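The Flat

The Grube College Robotics Club had a house, and the house had no kitchen. Jinlong Zhong had raised this at the first meeting of term and been told that kitchens were for second years.

It lived on the big monitor in the technology block, between the laminator and the sink that wasn't to be used. The Teneck Open Simulation League sent the same house to every school that paid the entry fee, and every school furnished it in its own way from a menu of 386 household items. The task was to find an object, pick it up, and put it down where the judges said. Harkden had done it in February without dropping anything, and had since been unbearable.

Grube's robot was called Jirotar. The name had been arrived at by a vote, and everyone who had voted for it denied doing so. Jirotar had four good fingers and a sticker on the back of its hand, a black-and-white square so that it could recognise itself, which Jinlong considered more than most of the club could manage before nine in the morning.

"Ready," said Jinlong, and leaned on the space bar.
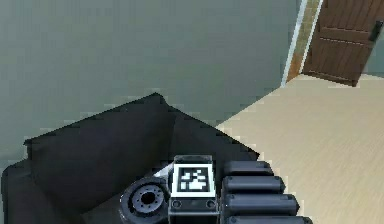
Uldis Kazlauskienė wanted to know whether it was thinking or whether it had crashed, and, if it had crashed, whether anybody minded if he ate his sandwich.

"It's planning," said Jinlong.

Planning was what Jirotar did best. It had once planned for an entire lunch hour and then opened its hand. The log said it had considered 3,470 ways of reaching forward and rejected them all, and Jinlong had felt a certain kinship.

"What's it looking for?" said Uldis.

"The bowling pin."

"Why have we got a bowling pin?"

"It was on the menu."

Uldis chewed. He had joined the club because it was indoors. Over the term he had shown a gift for asking the question that everyone else had been stepping round, and he had been made Head of Testing to keep him away from the code.

"And where does it think the bowling pin is?"

Jinlong brought up the other view and typed the room number, and then typed it again in case the computer had misheard.
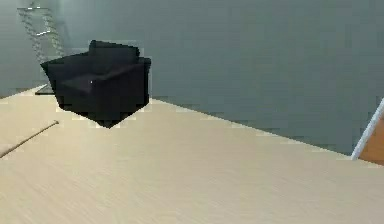 The trouble, Jinlong explained, was that Jirotar had a strong sense of where things ought to be. It had been trained on 138 living rooms, and in a great many of them the thing you wanted was by the armchair. So it went to the armchair. It would go to the armchair if the building were on fire. You could delete the armchair, and Jinlong had, one evening, out of spite, and Jirotar had gone and stood where the armchair used to be.

"That's sad," said Uldis.

"It's a weighting problem."

"My nan did that when they moved the post office."

Jinlong wrote "post office" on the whiteboard under Known Issues, where it joined "left" and "doors (all)". There were six weeks until the regional round. The league wanted a video and a two-page statement of method, and so far the statement of method said "Grube" at the top, in quite a nice font.

"Try the other room," said Uldis. "The one with the dresser. I put the pin in there."

"When did you put it in there?"

"Before. When you were shouting at the printer."

"On the dresser?"

"Near the dresser."

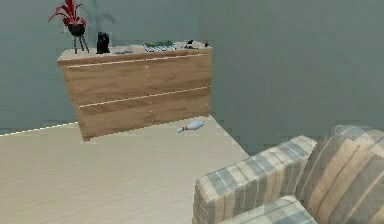
Jinlong thought about the past fortnight. There had been the late nights, and the rewritten search routine, and the long email to the league's help desk that had used the word "unacceptable" twice. It was possible that the help desk would now have to be written to again, in a different tone.

"So it's been in there the whole time," Jinlong said.

"I thought that was the test," said Uldis. "I'm Head of Testing."

There wasn't an answer to this, or there were several and all of them would have needed a form filling in. Jinlong sat down, changed one number in one file, and told Jirotar to leave the armchair alone and try elsewhere. The fans in the computer came on. The progress bar went along a bit, went back a bit, and went along again with more confidence.

"It's found something," said Uldis, and put down his sandwich, which he hadn't done for anyone all term. "Ninety-one per cent sure. Bowling pin. Tall, narrow, standing up."

"Yours was lying down."

"It doesn't say lying down."

Jinlong opened the picture.

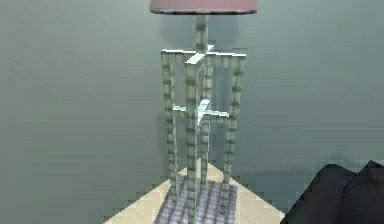
The bowling pin, according to Jirotar.

They both looked at it for some time.

"It's got the height," Uldis said.

"Get the whiteboard pen," said Jinlong.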